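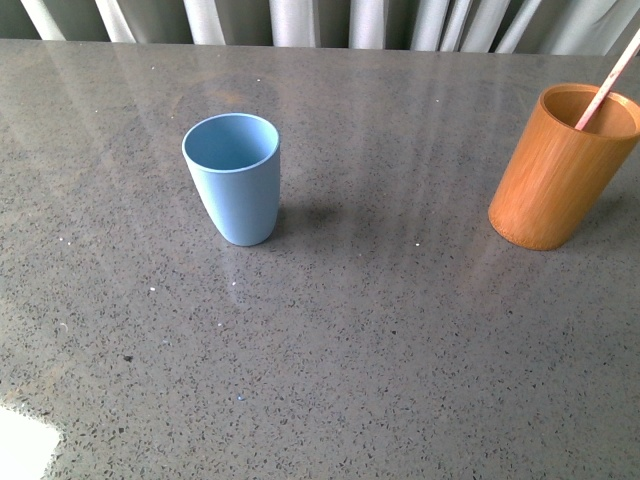
November, 4:40 pm
Posted by Nivaldo Bragança

Hello everyone, and thanks for bearing with me on this ticket. I know a few of you have been waiting on news about the Prolside bookings, so I'm going to put down everything I tried, in the order I tried it, and whoever opens the box office tomorrow can pick it up from there.

The trouble first came in from the Indik, where the late comedy show was listed as sold out when the room plainly had seats left. Two people wrote to us very kindly to say they'd been turned away at checkout, and one of them had a babysitter booked and everything! I checked the seating plan in Prolside and it looked perfectly healthy to me, with the balcony open and the price bands all where they should be.

My first thought was the comps. We hold back four seats a night for the acts and their guests, and I wondered if somebody had typed an extra digit. No such luck, the comps were fine. I cleared the hold anyway, put it back, and the listing still said sold out.

Next I tried the old standby of taking the show off sale and putting it back on again. This worked for nearly six minutes, long enough for me to write a cheerful email to the promoter, and then it flipped back to sold out. I have since written the promoter a less cheerful email.

After that I rang Queiroz, who look after the ticket feed for us, and had a very nice long talk with their support desk. They asked me to compare the show with one that was selling normally, so I pulled up the improv night at the Cumine. The difference was in the capacity field. The Cumine show had its own number filled in. Ours had been left blank, so it was borrowing a figure from the tour, and the tour has a cap of 3000 tickets across all its dates. The tour passed that cap this afternoon – lovely news for the act, less lovely for our late show.

FIX: I typed the Indik's own capacity into the show record, saved it, and asked Queiroz to refresh the feed from their end. The show came back on sale and has stayed there while I've been typing this. I bought a test ticket, refunded it, and the seat went back into the pool as it should.

STILL TO DO: the other dates on that tour need checking for the same blank field. I've done the next one but haven't gotten to the rest. Also, would somebody please reply to the two customers? I've put their messages in the shared inbox with a star, and I'd like them offered first pick of the balcony if they still want to come.

Leaving this open until the late show has gone up. Status: monitoring.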